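How a Robot Learns a Job by Being Shown

For readers ages 9 to 12

Some robots follow a list of steps typed in by a programmer. The list might say: move the arm forward, close the fingers, lift, turn, open the fingers. This works well if everything is always in the same place. In a car factory, each door arrives in the same spot, so the list never needs to change.

A list of steps works badly on a messy table. A roll of tape might be near the front one time and near the back the next. It might be lying flat or standing on its edge. A programmer would have to write a different list for every position, and there are too many positions to write down.

Another way to teach the robot is to show it. Engineers call this learning from demonstration. A person makes the robot do the job many times while a computer stores every movement. Later, a program studies those stored movements and looks for a pattern.

What a demonstration is

One demonstration is one complete try at a task, from start to finish. For a task such as "pick up the tape," a demonstration begins with the arm at its starting position and ends when the tape has been lifted.

During the try, the computer saves two kinds of information many times each second. The first kind is what the robot senses: pictures from its cameras and the angle of each joint. The second kind is what the person told the robot to do at that moment. The two are stored together, so the program can match them later. When the picture looked like this, the person moved the arm like that.

Two ways to show a robot

1. By hand. The person holds the arm itself and pushes it through the motion. The motors are set so that they hold the arm up against gravity but do not fight the person. Engineers call this kinesthetic teaching. "Kinesthetic" means having to do with the feeling of movement. It is simple to learn and needs no extra equipment. One problem is that the person's hands and sleeves can get in front of the camera. The robot will not have a person holding it later, so the pictures it learned from will not match the pictures it sees when it works alone.

2. By remote control. The person stands away from the robot and moves a controller. The robot copies the movement. Engineers call this teleoperation. "Tele" means far away. The controller may be a joystick, a handheld grip that senses its own position, or a small copy of the robot arm. With a small copy, the person bends the little arm and the big arm bends the same way.

Remote control keeps the person out of the pictures, but it takes more practice. The person usually cannot feel what the robot is touching. New operators often squeeze too hard or bump the table.

What the robot's camera sees

Many robot arms have a camera mounted near the gripper. It moves wherever the gripper moves. The fingers are always in view, so the program can compare where they are with where the object is. A camera fixed to the wall gives a wider view, but the arm can block it at the moment when the view matters most.

In this view from the wrist, the fingers are open and the roll of tape is standing on its edge just past the tip of the right finger. The finger hides part of the roll. The tool case behind it is a little blurry.

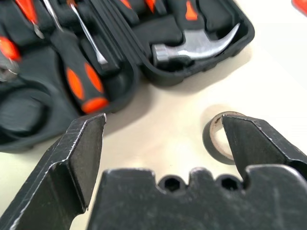 Why one try is not enough

Suppose a person showed the robot how to pick up the tape only once. The program would have one example. If the tape were moved to a different part of the table, the program would have nothing to compare it with, and the gripper might close on empty air.

For this reason, the task is repeated with small changes. At Sulitz, a workshop where robot arms are taught bench tasks, operator Iara Acuña records demonstrations in sets of 16. After each set she moves the objects and changes the starting position of the arm. A full collection for one task has 500 demonstrations. Jamshid Sharifi then checks the recordings and removes any with missing pictures.

Mistakes need some thought too. If the gripper slips and the operator corrects it, the recording may be worth keeping, because it shows the robot how to recover. If the operator gives up halfway, the recording is marked as a failure so that the program does not copy it.

From recordings to a policy

The program that studies the recordings produces a set of rules called a policy. A policy takes in what the robot senses now and gives out the next movement. The rules are stored as a very large group of numbers, and no person writes them one by one.

To test a policy, the operator lets go of the controller and the robot tries the task alone. Each policy at Sulitz gets 30 test tries, with objects placed in spots that were not used in the recordings. If it often fails in one area of the table, Acuña records more demonstrations there and the policy is trained again.

Words to know

Demonstration: one complete try at a task, recorded by a computer.
Gripper: the part of a robot arm that grasps things.
Kinesthetic teaching: moving a robot's arm by hand to show it a task.
Policy: the rules a robot uses to choose its next movement.
Teleoperation: controlling a robot from a distance.

Text by Gladys Makori. Updated September 6, 2026.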